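How Do You Teach a Robot to Tidy a Table?

By Raghda Masri

Suppose you had to teach a friend to tidy a table, but your friend had never seen a table. Your friend also has only one arm, no eyebrows, and takes everything you say exactly as you say it. Tell this friend to "put that over there" and you will be waiting a long time.

Teaching a robot arm is a lot like that. For many years, people did it by typing. They wrote down every single move: go left this much, go down this much, close the fingers, stop closing the fingers, please stop closing the fingers. It worked fine in factories, where the same part shows up in the same spot all day long. It works less well in a bedroom, where nothing is ever in the same spot. You may have heard a grown-up mention this.

So people came up with a different way. Show the robot what to do.

Holding its hand

The first way to show a robot is to grab it. On some robot arms you can switch the motors into a soft, floppy sort of mode, then push the arm around yourself. You steer it to the cup, close the gripper, lift, and set the cup down where it belongs. All that time, the robot is keeping track of how each of its joints bends. Afterward it can play the whole thing back.

This is called kinesthetic teaching, a very long name for pulling somebody around by the wrist.

Driving from far away

The second way is remote control, or teleoperation. You might use a joystick, or a handle that you wave in the air, or a small copy of the arm that the big arm imitates. You move, it moves. It sounds like a video game, and for the first five minutes it feels like one. Then you try to pick up a pencil.
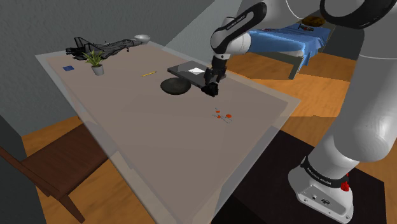 Pencils are awful. They are thin and they roll. Plates are not much better, because they lie flat and give two robot fingers nothing to hold. Your own hand solves these problems without asking you. It tips the plate up by the edge, or slides it to the side of the table. A person driving a robot has to think about all of that on purpose, which is why good robot drivers look so serious.

Some lessons happen in a simulator, a make-believe room inside a computer. You can drop a bowl there 20 times and never have to sweep. The trouble is that a make-believe bowl doesn't always slide like a real one, so the robot may need more lessons once it gets out.

Again, please

One lesson is not enough. If you show a robot one time, it may learn only that one time. Move the cup over by the width of your hand and the robot will proudly grab some air. A tricky job might take more than 3000 tries, with things moved around between them, before the robot starts to get the idea.

Mistakes can be handy, too. If the driver misses, backs up and tries again, the robot gets to see how to fix a miss.

Try it yourself

You need 2 people and a blindfold. Put a few soft, unbreakable things on a table. The blindfolded person is the robot and may use only a thumb and one finger. The other person gently steers the robot's wrist and says only "open" or "close." Clear the table, then trade places.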